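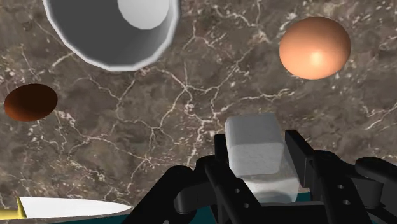
brown marble, white veins – the look I'm after

Home | Forums | Kitchens | Counters | Log in

Sealing brown marble – worth it??
19/06/2020

tilly_159: Getting brown marble in the new place in Mastcombe. Installer wants 2 coats of sealer, extra charge. Neighbor never sealed hers. Waste of money?

grout_fan: Seal it. Lemon juice will etch it otherwise.

mudroom11: Sealer does NOT stop etching. Stops stains. Differnt thing. Wish people would quit repeating that.

grout_fan: ok fair, stains then. Still seal it. 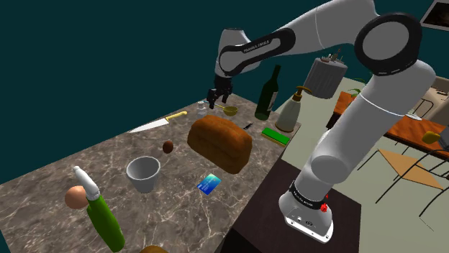 Pic: mudroom11 / own upload

mudroom11: Busy veining hides a lot btw. Bread crumbs, dull spots. Would go honed over polished too.

tilly_159: Honed looks flat to me tho. Quote from Prulico is 1000 more for the sealed slab – nuts?

oldslab: Way nuts. Bottle of Brarnine and an old T-shirt, did mine in January. Easy.

grout_fan: Brarnine left mine streaky. Never again.

oldslab: You left it on too long. Wipe it off after 11 minutes, no more. 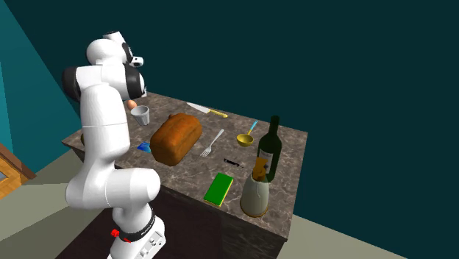 How do I tell if it needs sealing again?
Drip some water on it and wait. If the stone goes dark under the drops, time for another coat.

tilly_159: ok doing it myself. Thx all, will tell Prulico no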